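Notes from the Gallex open day, Drilimville, October

I went to the Gallex open day expecting slides, and I got slides. The theme was good practice for collecting handling data in people's homes, and the handout ran to 30 rules. Mimoza Leka, who runs field work there, took 12 of us through them before lunch. I had asked for a look at the rules in use, and after some back and forth we got one.

## Rule 4: set up the task, leave the room alone

The idea is that the home stays as it is and only the task gets arranged. I like this more than most of what I heard. A lab table with three gray blocks on it proves very little. Still, the rule doesn't say how much arranging is too much. An empty green box next to a heap of snack bags, on a table pushed up against a bed, is a fair packing task. It is also a task with the answer laid out beside it.

Leka's reply was that the start layout gets written down every time. I asked to see a written one. It said "bags left, box right." I'd want more than that.

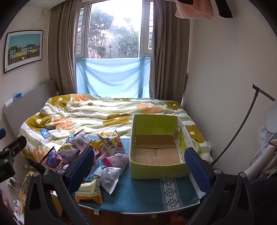 ## Rule 11: personal items

The handout says to clear "personal items where practical." Those last two words do a lot of work. A phone lying on the quilt is personal by anyone's reading, and so, I'd argue, is the art on the wall. Prasert Kaewmanee from Kelmendi asked who decides what is practical. The answer was the operator — the same person who is paid to get through the session.

Hands and arms get one line: keep other people out of view. A forearm at the side counts as a breach on paper. I could not find out what happens next. Does the recording get pulled, or just tagged?

## The numbers

Gallex says it has 3,307 recordings on file and that 703 have been checked against the rules by a second person. Of those, 308 had at least one breach. I give them credit for putting that on a slide. I'm less impressed that the other recordings are being used in the meantime.

## Worth copying

The start-layout note, if they make it longer. The second check, if it covers everything. Áine Moynihan and I are drafting a shorter list for Wimen, and I've asked Leka for the full handout with the appendix on cables and sockets, which was missing from my copy.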